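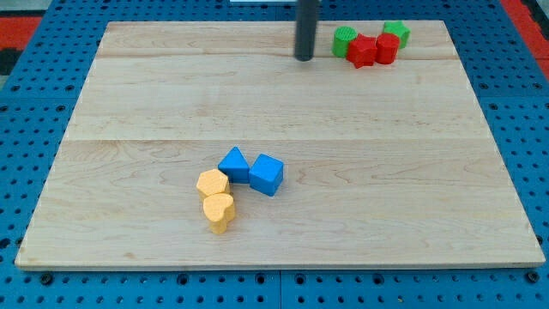
4.2 Recording push episodes
Before each recording, the arm must stand at its start height, with the tip of the rod above the board. Put the blocks in any arrangement you like. A start with two groups, such as green and red at the far side and blue and yellow nearer to the front, is good for commands of the type "push the red star to the blue cube".

1. Open Plundico Recorder and choose New Session.
2. Type the command before you move the arm.
3. Move the rod with the hand controller. Stop after 40 seconds at most.
4. Press Save, or press Discard if a block fell from the board.

Note: One session holds up to 1024 episodes.

Caution: Keep your hands away from the board while the arm light is on.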